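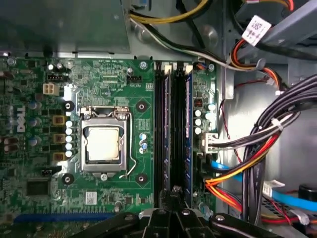
アームの手首側に付けた小型カメラの映像。デル製マザーボードのメモリースロット下端に、黒いグリッパーの指が向かう

使用済みパソコンの分解を手がけるPliroraは、デスクトップ機の内部から部品を取り外す作業について、2種類のグリッパーと2種類の手首カメラを比べた試験の結果を2020年1月13日に公表した。試験は昨年11月に同社の分解場で行い、26台のデスクトップ機を使って1447回の動作を記録した。メモリーの取り外しでは指の細いグリッパーが安定し、ケーブルの抜き取りでは指の幅が広いグリッパーが上回った。同社は春から、メモリーの取り外しに限ってアームを常設する。

比べたグリッパーは、Arnusの2本指の電動型と、Gramiaの2本指の電動型。どちらも市販の標準品で、指先だけをPliroraの作業に合わせて付け替えた。Arnusのものは先が細く、開閉の幅が小さい。Gramiaのものは指の面が広く、つかむ力の設定範囲が大きい。アームは両方とも同じ6軸の小型機を使い、制御装置にはKiの製品を選んだ。グリッパーの交換時に位置合わせをやり直す以外は、アームの動作プログラムに手を加えていない。

Pliroraの分解場では、回収したデスクトップ機のふたを開け、メモリー、記憶装置、ケーブル、電源、基板の順に人の手で外している。再び売れる部品は検査へ回し、残りは素材別に分けて引き渡す。作業台での分解にかかる時間のうち、メモリーとケーブルに触れている時間が長く、以前から機械に任せる候補に挙がっていた。電源の取り外しは重量があり、ねじの位置も機種ごとに違うため、今回の試験には入れていない。

試験の対象は四つの動作に分けた。メモリースロットの留め具を開く、メモリーを引き抜く、信号用のケーブルを抜く、電源系のコネクターを抜く、である。冷却器は事前に人が外し、CPUは固定金具に収まったままの状態でアームに渡した。冷却器が付いたままではカメラから基板の多くが隠れ、アームが入る向きも限られる。冷却器の取り外しを自動にするかどうかは別の検討としている。

ケースは横に寝かせ、作業台の治具で四隅を押さえた。基板はケースに取り付けたままで、ケーブルの束もほどいていない。分解場に届くときの状態に近づけるためで、結束バンドを切る作業も行わなかった。ケーブルの束が基板側へ寄っている個体では、アームが近づく経路を途中で変える必要があり、制御装置の計算待ちが目立った。

メモリーの引き抜きは、グリッパー1種類につき208回行った。Arnusのグリッパーは、スロットの列の間に指を差し入れる動作で失敗が少なかった。隣のスロットの留め具に触れて停止する例はあったが、指を少し引いて入り直す設定を加えたあとは減った。Gramiaのグリッパーは指の面が広いぶん、隣り合うスロットの両方にメモリーが挿さっている機種で指の入る余地が足りず、途中で止まる例が続いた。1枚だけ挿さった機種では、両者の差は小さかった。

留め具を開く動作でも同じ傾向が出た。Arnusの指先は留め具の端を外側へ押しやすく、Gramiaの指先は角度を付けて当てないと滑った。Pliroraは試験の半ばで、Gramia側の指先に薄い樹脂の当て板を付けた。滑りは減ったが、指の厚みが増し、狭い場所にはさらに入りにくくなった。当て板を付けた状態の記録は、集計では別の扱いにしている。

ケーブルの抜き取りでは結果が逆になった。信号用のケーブルはコネクターの胴が薄く、Arnusの指先では左右のどちらかに傾いて抜けかかり、そこで止まることがあった。Gramiaの広い指はコネクターの胴を面で挟めるため、まっすぐ上へ引ける割合が高い。引く力を強めても胴に傷が残りにくかった。電源系のコネクターは爪を押しながら抜く形のものがあり、どちらのグリッパーも単独では安定しなかった。爪の付いたものについては当面、人が外す。

Pliroraが最も手間を取られたと報告しているのは、ケーブルそのものの扱いである。電源の線は束になって基板の脇を通ることが多く、同じ機種でも個体ごとに曲がり方が違う。前の持ち主が記憶装置を増やした機体では、線の通り道も変わっている。カメラで束の位置を読み取り、避けて通る経路を計算させたが、束の下に隠れたコネクターは見つけられなかった。アームの指で束を横へ寄せる動作も試した。寄せた束が戻ってくることがあり、試験の後半では取りやめている。

カメラは2種類を比べた。一つは広い範囲が映る広角の小型カメラ、もう一つは画角が狭く奥行きも測れるカメラで、いずれもアームの手首に取り付けた。レンズから指先までの距離は80ミリにそろえた。広角側は、基板の文字や留め具の位置、ケーブルの通り方を一度に写せるため、最初の位置合わせに向いていた。奥行きを測るほうは、金属の固定金具やケースの内側で照明が反射した部分の値が抜け落ち、距離が得られないことがあった。

照明は当初、天井の蛍光灯だけだった。午後になると窓からの光が作業台に差し、同じ機体でも認識の結果が朝と食い違った。途中から窓側に遮光の板を立て、手首の両脇に小さな照明を加えている。照明を加えたあと、広角カメラでの留め具の見落としは減った。一方で、基板に貼られた白いラベルが明るく写りすぎ、ラベルの近くの部品の輪郭がぼやける問題が残った。照明の明るさを下げた設定と上げた設定で2枚続けて撮り、重ねて使う方法を次の試験で確かめる。

グリッパーの指が画面のどこに映るかも調整の対象になった。指先が映り込む位置にカメラを置くと、つかむ直前まで指と部品のすき間を確認できるが、指の陰になる部分が増える。Pliroraは指先が画面の下側に入る配置を選んだ。指を横から入れる配置も試したものの、ケースの内壁に手首が当たりやすく、早い段階で外した。

制御装置については、Kiの製品のほかにPlirora社内で組んだパソコン制御の構成も短期間動かした。パソコン制御はカメラの画像処理を同じ機械で済ませられる利点がある。ただし、画像処理の負荷が高くなると指の力の制御が遅れ、コネクターを挟む力が設定を超えることがあった。Kiの制御装置では力の制御を装置側で受け持ち、画像処理は別のパソコンに分けた。両者の通信に時間がかかるため1回の動作は長くなったが、力の超過は記録されなかった。Pliroraは常設の設備でもこの分け方を採る。

力の設定は、部品を壊さないことを優先して低い値から始めた。メモリーの引き抜きでは、端をつかんで上へ引くだけだとスロットの中で斜めになり、抜けなくなる個体があった。片側をわずかに持ち上げてから反対側を上げる動作に変えたところ、低い力のままで抜ける個体が増えた。長く使われた機体ではスロットにほこりが詰まっており、この動作でも抜けないものが残った。抜けない場合は力を上げずに停止し、人に引き渡す設定にしている。

試験で外したメモリーは、すべて通常の検査工程に回した。検査で不良と判定されたものはあったが、回収前からの不良か取り外しによるものかは区別できていない。次の試験では、アームに渡す前に動作確認を済ませた機体を一定数混ぜる。端子の面に付いた指先の跡については、Arnusの金属の指先で細い筋が見つかったため、途中から指先に薄いゴムを巻いた。ゴムは摩耗が早く、交換の頻度が運用上の課題になる。

グリッパーの交換に要する時間も記録した。Arnusのものは取り付けのねじが手前から回せる位置にあり、作業者1人で短時間に付け替えられる。Gramiaのものは電源と信号の線が別々で、線の取り回しを直す手間がかかった。1台のアームに両方を持たせる自動交換の仕組みも候補に挙がったが、手首の重量が増し、今回使った小型アームの可搬重量では余裕がない。Pliroraは、メモリー用のアームとケーブル用のアームを別に置く案を軸に検討を進めるとしている。

グリッパーを供給したArnusとGramiaは、試験の記録の提供を受けた。Arnusは、ゴムに代わる指先の材料をPliroraに貸し出す。Gramiaは、指の幅を狭めた試作品を次の試験までに用意する。両社とも、今回の結果は指先を付け替えた状態のもので、標準品の性能を示す値ではないとしている。

対象とした機体は、企業から回収したデスクトップ機が中心だった。デルの製品が多くを占め、基板の配置が近いものが続いたことから、Pliroraは他社製の機体で同じ結果が出るとは見ていない。小型の省スペース機は、記憶装置の取り付け枠が基板の上にかぶさるものがあり、今回の手順では枠を外すまでアームを入れられない。ノート型と一体型は試験の対象に含めていない。

機種の判別には、機体の外側に貼られたラベルの読み取りを使った。ラベルがはがれた機体では、ふたを開けたあとの基板の画像を手元の見本と照らし合わせ、最も近い配置を選ばせた。見本は作業者が手作業で登録している。固定の目印にはCPUの固定金具と、冷却器を取り付けるための四隅の穴を使った。ケースや配線が違っていても、この組み合わせは写りやすく、基板の傾きを計算する基準にもなる。穴の周辺に古い放熱グリスが付いた機体では、拭き取ってから撮影をやり直した。

安全面では、アームの周囲に柵を置き、扉が開くと止まる仕組みにした。作業者が機体を入れ替えるたびに停止と再開が必要で、1日の処理台数を抑える要因になった。常設の際は機体を載せた台を柵の外から送り込む形に変える。台の送り装置は既存のコンベヤーを流用するが、停止位置のばらつきが残るため、機体が止まったあとに手首カメラで位置を測り直す工程を入れる。

Pliroraは春の常設後、メモリーを外し終えた機体を従来の作業台へ流し、ケーブルから先を人が受け持つ。アームが停止した機体も同じ作業台へ回す。ケーブルの抜き取りはGramiaの試作品の到着を待って再試験を行い、導入の可否を決める。試験で使った動作の記録は、Kiの制御装置の設定値とともに社内で保管し、外部への公開は予定していない。

常設する場所は、試験に使った作業台の隣の区画になる。電源の増設工事を先に行い、アームとコンベヤーの据え付けはその後に始める。工事中も分解場の受け入れは続ける。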